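Plositum sim gripper pack, README

Notes for the trial copy we got from Fledholm. Written in a hurry, Sat 9 March, fix as you go. Questions to Flurina Wyss or Gilang Yusof.

What's in it
Simulated parallel-jaw gripper, view from behind the wrist. 314 episodes, of wich 275 are cleared for use. Rest still with Bent.
One scene so far, dark flat surface plus tiled areas in two colours. Jaws open at start:

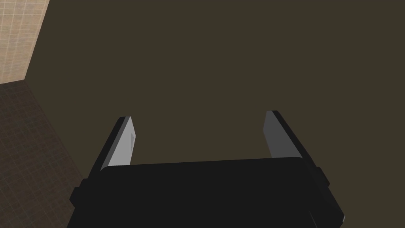 Getting it going
Unzip, point the config at the folder, run the check script first. Takes 7 minutes on the Tunstall machine. If it stops at episode 540 your index is the old one, grab the new one from Intan.
Episode numbers have gaps. Known, not getting fixed before October.

What we think
Good: installs clean, loader is quick, finger pads read light grey against the black body so they're easy to pick out. Colour names in the config are spelled both "colour" and "color", watch that.
Not so good: big surface has no texture at all. Fine for jaw position, poor for anything that needs features to track.

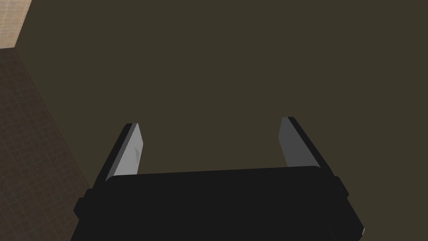

Asked Fledholm for a textured version, they said it's a paid add-on. Priit is chasing a price. Support otherwise decent, replies same day mostly.

Licence
Trial only, in-house. Don't put it on the Hirkley share.

To do
- redo the index
- depth units, metres or centimetres?? manual says niether
- Gilang to sign off the loader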